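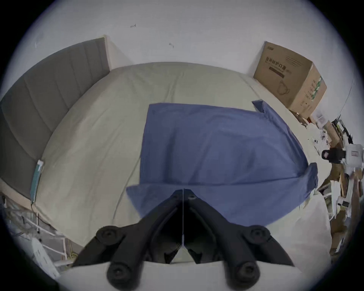
Política de dobra de pano com pinça de mão: alguém conseguiu reproduzir?

ruivaz
Boas. Ando há umas semanas a tentar treinar uma política para dobrar panos a partir de demonstrações feitas com pinça de mão (olho de peixe na pinça, sem braço nenhum na recolha). Uso o Guvora para sincronizar e o Sumutach para tirar a trajetória da câmara. Tenho 421 demonstrações, todas em cima de uma cama, pano azul sobre lençol bege claro. A perda de validação desce muito bem. No braço é um desastre: fecha a pinça antes de chegar ao tecido, ou então leva o lençol atrás. Não acredito que o problema seja falta de dados, mas é o que toda a gente me responde.
Gostos: 6

carlota_m
Qual é a tua divisão de validação? Se for por passos e não por episódios inteiros, essa curva não vale nada.

ruivaz
Por episódios. Já caí nessa em tempos.

tiberio.k
Faltam-te dados. 421 é pouco para tecido. Duplica e depois falamos.

carlota_m
@tiberio.k duplicar o quê? Se a pose que sai do SLAM tem erro, ele fica com o dobro das ações erradas. Gostava de ver um único gráfico a sustentar isso do "faltam dados".

tiberio.k
Gráfico não tenho, tenho experiência. No Kudo passámos o mesmo e com mais recolha melhorou.

carlota_m
E entretanto mudaram mais alguma coisa?

tiberio.k
Mudámos o codificador de imagem, sim. Mas não me parece que tenha sido isso.

Ayane Sasaki
Peço desculpa pelo meu português. O lençol faz uma cúpula larga na imagem e tem poucas marcas para seguir. A parede é branca, com umas manchinhas. O que segura a localização é a cabeceira cinzenta com as costuras verticais, e o lado direito, onde há a caixa de cartão com os caracteres impressos. Quando a pinça desce para o pano, quanto disso fica visível? Eu olhava para o erro de reprojeção só nos últimos instantes antes de fechar.
Gostos: 22

ruivaz
Boa pergunta, nunca separei por fase. O Sumutach dá-me só um valor médio por episódio e eu tenho cortado pelo valor médio.

nunes_ctrl
Isso é o costume dessas ferramentas. Uma média bonita por cima de um pico exatamente no momento que interessa. Já agora, as costuras da cabeceira são textura repetida. Não confiava muito nelas, o emparelhamento salta de um canal para o outro e o otimizador fica todo contente.

Ayane Sasaki
Concordo em parte. Com boa previsão da IMU o salto é rejeitado. Sem IMU, pode ser como diz.

ruivaz
Corri agora por fase. Nas aproximações o erro fica bem, no fecho há 112 episódios com salto na altura. Em dois deles a pinça chega a "atravessar" o colchão, segundo a trajetória. E passaram todos no filtro.

carlota_m
Portanto mais de um quarto do conjunto ensina o braço a fechar no sítio errado.

tiberio.k
Ou o filtro é que está mal posto e os dados servem. Tirem esses e treinem outra vez antes de festejar.

ruivaz
É o que vou fazer. Mas também não fico convencido. A latência da pinça no braço foi medida com um cronómetro manhoso, e se estiver mal o sintoma é parecido: fecha cedo.

nunes_ctrl
Mede isso primeiro, é uma tarde de trabalho. Manda um degrau na abertura, grava comando e codificador com o mesmo relógio. Treinar outra vez sem saber a latência é trocar duas variáveis ao mesmo tempo.

pvd_leiria
Alguém experimentou o Talgate para isto? Dizem que corrige a latência sozinho.

nunes_ctrl
Dizem. Estima um atraso constante e aplica-o a tudo. Se o teu atraso depende da velocidade de fecho, ficas na mesma e com mais uma caixa preta no meio – foi o que me aconteceu.

pvd_leiria
A mim funcionou com peças rígidas. Com pano nunca testei, admito.

Ayane Sasaki
Tenho outra dúvida, sobre levar o lençol atrás. O pano está pousado diretamente nele e ambos são tecido. A política sabe a profundidade de alguma maneira, ou só pela imagem?

ruivaz
Só pela imagem. O azul contra o bege pareceu-me contraste suficiente. Para separar talvez chegue, para saber a que altura está a dobra, duvido. Vou medir a latência, depois treino sem os 112 e deixo aqui os números, bons ou maus.

carlota_m
Com a lista dos episódios retirados, por favor.

15 respostas ocultas · 3 partilhas

Tópicos relacionados
Calibrar olho de peixe sem alvo impresso
Guvora perde fotogramas na exportação
Blocos de ações: que horizonte usam?
Sumutach e paredes brancas
Recolha em agosto: quem empresta espaço?

Contacto | Regras do fórum | © Os autores das mensagens | Voltar ao topo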